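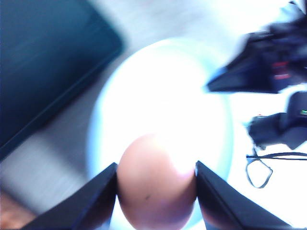
Filed under: Around Town, Families

RILTVILLE, August 25, 2026 – The toy shelf at the old Ziółkowski bakery has grown a good deal since spring, and families who have been borrowing puzzles and wooden trains there will be glad to hear that it now has a whole section for pretend cooking, with plates, bowls, baskets and plenty of make-believe groceries to go in them.

The toy library, which took over the bakery's front room in April and kept the name Ziółkowski over the door (people were going to call it that anyway), lends toys the way the other kind of library lends books. You take a set home, you play with it until everyone has had enough of it, and you bring it back within 30 days. Membership is free for anybody with a Riltville address, and grandparents count too, even if the grandchildren live somewhere else and only come for the long weekends.

Tala Chidiac, who runs the place and did most of the sorting for the new section on her own living room floor, said the kitchen things were what parents kept asking about, right from the first week.

"We had trains, we had blocks, we had more jigsaws than I knew what to do with," she said. "And every single morning some little person would come in, look all over the room and ask me where the food was. So I thought, all right, I had better find some food!"

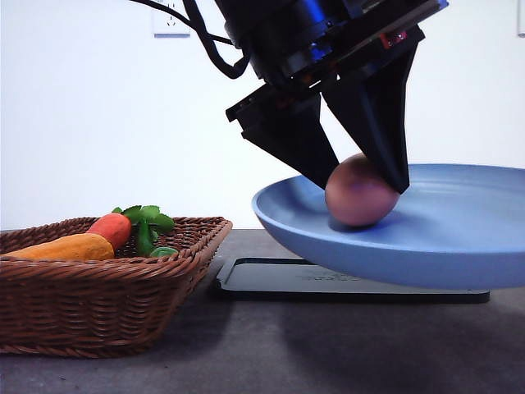 She found rather a lot of it. The collection has 129 pieces so far, some bought new and some handed in by families whose children have gone on to soccer and video games, and it has been made up into sets that each go home in one bag. There is a breakfast set, a garden set, a picnic set and a big soup set that Chidiac admits is mostly an excuse for a very nice ladle. Dishes are kept plain and easy to wipe, and every set has at least one plate and one bowl, so that whatever gets cooked can be properly served to somebody.

The garden set looks likely to be the one with the waiting list. It packs up small, it suits children of quite different ages, and a brother and sister can run a grocery store out of it for an entire rainy afternoon while the adults get a cup of coffee in peace.
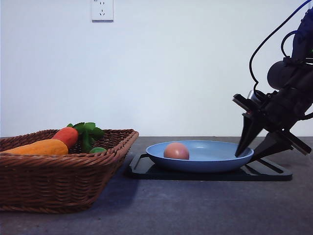

A toy carrot with its green top and other play vegetables fill a wicker basket at the toy library.

Money for the new pieces came from Grutik, the garden supply store on the county road, which gave the library a share of its seedling sale this spring. Plideck, the neighborhood newsletter, ran a notice asking for outgrown play food, and Chidiac says bags were left on the step for weeks afterward, one of them with a very kind note and half a lemon meringue pie (a pretend one, to her great disappointment).

Not everything could be used. Pieces small enough to worry about have been set aside, and so have a few things that had plainly been chewed by a dog. The rest was washed, looked over and written up on cards, so that a family bringing back a set can check it against the card before it goes on the shelf again. If a tomato rolls under the couch and doesn't turn up until Christmas, that is quite all right, Chidiac says. Just let her know, and please do bring it in when you find it.

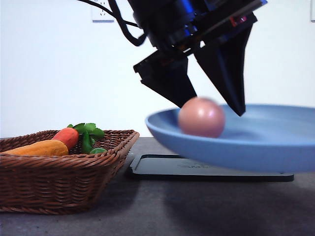

Children are welcome to play at the library as well as borrow, and they don't need to stick to the recipe. A ball makes a perfectly good dinner if you are three years old and have decided that it does, and the grown-up being served is expected to say thank you and ask for more.

The library has 64 families signed up at present and could happily take more. It opens at 9:30 in the morning and closes at noon, with the side door on the alley being the easier one for strollers. Each family may have 2 sets out at a time. Anyone with play dishes to give away can bring them by during opening hours, and Chidiac would be especially pleased to see cups and saucers, as the tea party set is still short of both.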